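About Us

Kesthorpe House is a college for the study of Christian theology and ministry. It was founded in 1823 to prepare candidates for parish work, and it now admits students of every denomination, together with those of other faiths and of none who wish to study the history of religious thought.

Our teaching

The college offers a certificate, a diploma and a taught master's degree. Classes are small and are held in the evening for the benefit of students in employment. Biblical languages may be taken at any level, and beginners in Greek and Hebrew are welcome. Each student is assigned a tutor, whom they meet 6 times in the academic year.

Our partners

We maintain exchange agreements with the seminaries at Skanport and Zukosholm. Students on the master's programme may spend one term at either institution, and visiting scholars contribute to our public lectures on liturgy, pastoral care and relations between the churches.

The Nair Library

The library holds printed sermons, hymnals and parish histories, many of them given by former students. Readers from outside the college may apply for a ticket, which is valid for two years. Rare items are consulted by appointment.

Governance

The college is a registered charity. Its Principal is Dr Geetha Lobo and its Academic Registrar is Dorota Lis. Enquiries about admission should be addressed to the Registrar in writing, accompanied by the names of two referees.

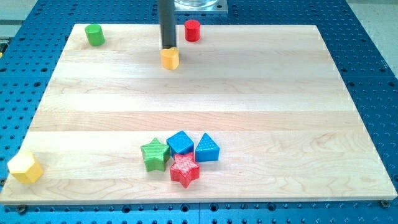 Kesthorpe, May 2024

Applications are open for entry in September. The prospectus and a schedule of fees may be obtained from the college office.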